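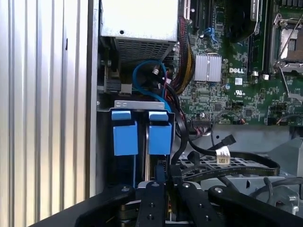 Does a serving of lentils at lunch change how much people snack before dinner? Among the adults who finished this study, it lowered the number of snacks they wrote down on lentil days, but it had little effect on the size of the dinner that followed.

3. Methods

3.1 Participants and meals

We enrolled 106 adults living in or near Prurkbridge, and 82 of them kept a complete diary through both parts of the study. All were between jobs with fixed lunch hours or worked at desks, and none followed a special diet. People with a known allergy to legumes were not enrolled.

Each person ate two kinds of lunch, one kind per study period. The lentil lunch contained 200 grams of cooked brown lentils with tomato, onion and a little oil. The comparison lunch replaced the lentils with white rice and was matched for total energy. Both were cooked by Brulel, a local meal service, and delivered cold in plain tubs. Participants could reheat them, add salt and drink what they liked. Half of the group began with lentils and half with rice, and the order was drawn by Wubit Tilahun, who had no part in collecting the diaries.

3.2 Diaries and missing entries 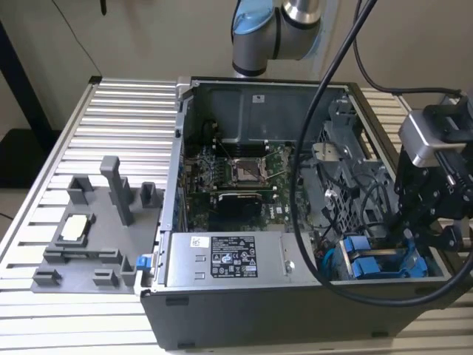 Snacks were recorded in the Makix food diary, which divides the day into fixed slots. A slot could be filled with a food, marked "nothing eaten" or left blank, and the last two had to be kept apart in the analysis. The empty processor socket in Figure 1, with its bracket lifted open on the green motherboard, is a fair comparison for a blank slot: the place for an entry exists, and the entry is missing. We did not read a blank slot as a day without snacks. If the afternoon slot was blank, the participant was asked about it the next morning, and if no answer came the day was dropped.

Hunger was rated on the Sundqvist scale just before lunch, in mid-afternoon and again before dinner. Participants gave the rating first and opened the food list afterward, so that the list itself would not prompt an appetite.

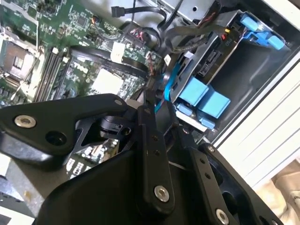 The mid-afternoon rating was the one most often skipped, mainly on days with long meetings. We kept those days if the snack slot had been filled in, and left them out of the hunger results only. Portion sizes were entered in household measures - spoons, cups, slices - and converted to grams by one of the authors using a single table. Drinks with sugar or milk were counted as snacks. Black coffee, plain tea and water were not. Fruit eaten directly after lunch was treated as part of the meal, but fruit eaten later at the desk went into the snack total.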